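Home | Glossary | Motion | Teaching | Sensors | Index A-Z

Teaching by Demonstration

Last updated: September

Teaching by demonstration (you'll also see "programming by demonstration" and "learning from demonstration") is the business of getting a robot to do a job by having a person do it first, through the robot. I've been keeping this entry going for a while now, and it has grown a bit shaggy, so bear with me!

There are two main ways to go about it. In the first, usually called kinesthetic teaching, you grab the arm and push it through the motion yourself while the joints are set to go easy on you. In the second, teleoperation, you stay off the arm and drive it from somewhere else, with a joystick, a pair of tracked hand controllers, or a smaller copy of the arm that the big one follows (the "leader" and "follower" setup). People argue about which one is better, and I've been on both sides of that argument.

Kinesthetic teaching

I learned this way first, on an old Kodard arm, and I still love it. You feel the weight of the thing, you feel when a joint is about to run out of travel, and a beginner can be showing it simple moves before lunch. The trouble is that your own body gets in the way. Your elbow ends up in front of the camera, your hand blocks the object, and the recording is full of pictures of your sleeve. Some arms are also stiff enough near the base that you wind up dragging them along in little jerks, and those jerks go right into the data.

The usual fix is to play the motion back with your hands off and record the cameras during the playback. It works fine for a rigid block on a table. It works a lot less well for anything that rolls, folds or slides, because the object never quite goes the same way twice.

Teleoperation

With remote control, the arm has the workspace to itself, so the cameras see roughly what they'll see later when the robot runs alone. That's the big draw. What you lose is touch. Unless your rig sends forces back to your hand, you're judging a grip by eye, and most newcomers squeeze far too hard (I sure did).

Ingvar Skov, who taught me the leader-arm method on the Torora bench, had me work from the wrist camera only, with the room view switched off. I hated it for a whole afternoon! But it does teach you what the robot has to go on. If you can't tell from that one view whether the finger is touching, a policy trained on that view will have a hard time too.

What gets recorded

A single run through a task is called an episode or a demonstration. It normally holds the joint positions, the gripper opening, the commands the operator sent, and video from one or more cameras, all stamped with the same clock. Please check the clock. Widad Boutros and I once collected 588 episodes for Ploline with the video lagging behind the joints, and we had to toss the first 30 outright and realign every one of the others.

Wrist cameras

A camera at the wrist rides along with the gripper, so it gets a close view of the contact and a pretty poor view of everything else. Tall round objects are the classic headache. A drink tumbler can fill the picture from top to bottom once the fingers are near it, and then you've got very little background left to tell you how far along it you are.
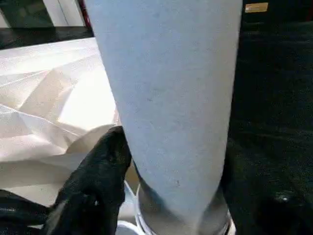
My own habit with cylinders is to slow way down for the last bit of the approach, get one finger close, and shift the wrist sideways until I trust the spacing before I close. It makes for longer episodes, but the slow part is where the learning happens, so I don't trim it. Shiny parts deserve some patience too: a metal band picks up reflections that slide around as the wrist turns, and I like to have several lighting setups in a set for that reason.

How many demonstrations?

Everybody asks, and the answer really does depend on the job. For a simple replay, one good run can do it. For a learned policy you want variety more than bulk, meaning different starting spots, different operators, and a few recoveries where you miss and fix it. Manuela Marras likes to do seven runs, move everything, and do seven more, and I've more or less copied her.

See also: leader arm, gripper force, episode, playback, compliance

Comments

Rawan Ghanem: The bit about the sleeve made me laugh. We roll ours up and it still shows in every clip. Do you keep the failed grasps or delete them?

Reply from the author: I keep them if I recovered in the same run. If I gave up partway, they go in a separate folder.

Ziad Hamdan: Could you add something on foot pedals for starting and stopping a recording? We put one on our Awad rig and I'd never go back to the keyboard.

Reply from the author: Good call, I'll write that up once I've tried one for longer than a morning.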